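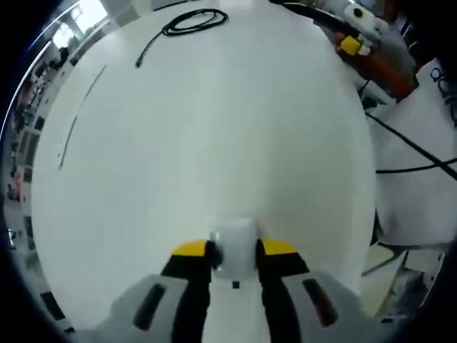 Page last updated: February

Chapter 7
Who Guards a Shared Border?

Countries that drop passport checks between themselves still have an outside edge, and someone has to watch it. In most unions of states the job began as a purely national one. Each member paid its own guards, bought its own boats and answered to its own parliament. Members with long coastlines carried most of the cost, while those in the middle carried very little.

This chapter looks at what happens when members agree to share the work. We follow the Skirnent Compact, a model union used throughout Part Two. Its two outer members, Helora and Jotura, asked for help after crossings at the Nwankwo Strait passed 3,000 in a single season. The Compact answered with a joint border service of 500 officers, paid from a common budget but placed under the command of the host country.

That arrangement raised three questions, and they organize the chapter. Section 7.1 asks who gives the orders when officers from one country work on the soil of another. Section 7.2 deals with weapons, and whether a joint officer may carry one under the host's law or the law of home. Section 7.3 turns to complaints: of 2,426 lodged in the first years of the service, 2,211 were sent back to national offices without a ruling.

Before you start, reread the pages on sovereignty in Chapter 3. You will also need the difference between a treaty and a regulation, covered in Chapter 5.

Key terms: external border, host state, joint command, mandate, pooled sovereignty

7.1 Command and Consent

A guard in uniform acts for a state. When the uniform belongs to a union, the line of authority is harder to trace. Under the Compact, no joint officer may enter a member's territory until that member's government has agreed in writing.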